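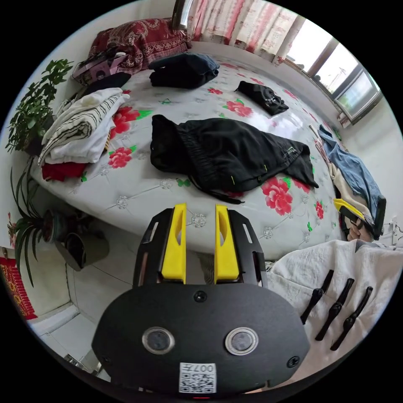
A task killer doubled the battery life on my Predaston, according to one reader who wrote in after my last piece on slow phones, and why wasn't I recommending one? Fair question. I've tried four of them and I don't believe the claim, on that phone or any other. The system closes idle apps when it needs the memory. Kill them by hand and most start straight back up, and the starting up costs power too.

What you can do is find out what is draining the battery before you install anything. It takes a day and costs nothing.

Step 1. Get a baseline

Charge to full overnight and unplug at 7 a.m. Use the phone as you normally would and write down the percentage at noon and again at 6 p.m. Don't change any settings yet, however tempting. Half the miracle cures on the forums come from people who changed five things at once and credited the last one.

Step 2. Read the battery screen

Open Settings, then Battery (on some models it's tucked under About Phone). Screen at the top of the list is normal. A weather widget at the top is not. Mine was the Nemby widget, which was set to refresh every 10 minutes, as though the sky over my house needed that much supervision. 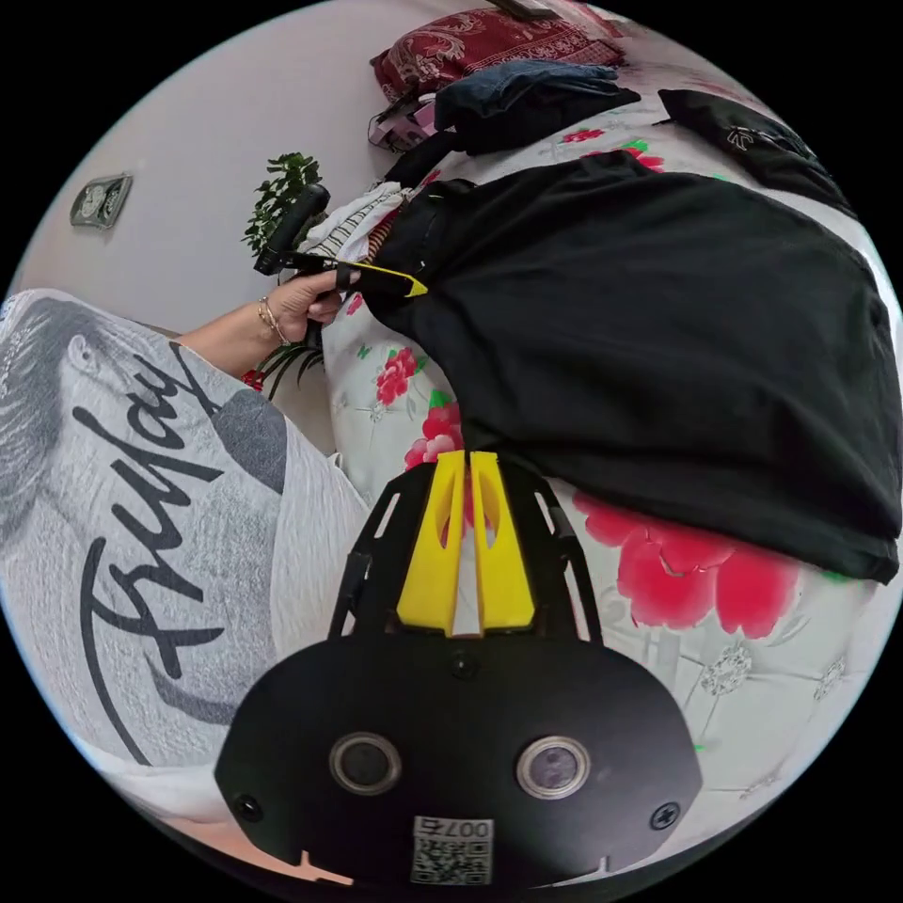 Step 3. Slow down the syncing

Go into each account and look at what it's fetching. Email every hour is plenty for most people. Turn off photo and contact syncing for anything you don't use. The Indow mail app hides its interval under Advanced, and it goes back to the default after an update, so check it again later.

Step 4. Turn down the screen

Automatic brightness is usually set too bright for my taste. Set it manually to a third and see if you can live with it. Live wallpaper goes off. I know it's pretty.

Step 5. Be wary of the big battery

Diekmann sells a replacement cell with 3,604 mAh printed on the label, in the same size case as the original. I'd want to see that measured by somebody who isn't selling it. If your battery really is worn out – say it drops from 200 minutes of video to half that – buy the maker's own part and pay the extra.

Step 6. Repeat the baseline

Same hours, same sort of day, same notes. If noon and 6 p.m. look better, keep the changes. If they don't, put your settings back the way you like them and start looking at signal strength, as a phone hunting for a tower all day will flatten any battery.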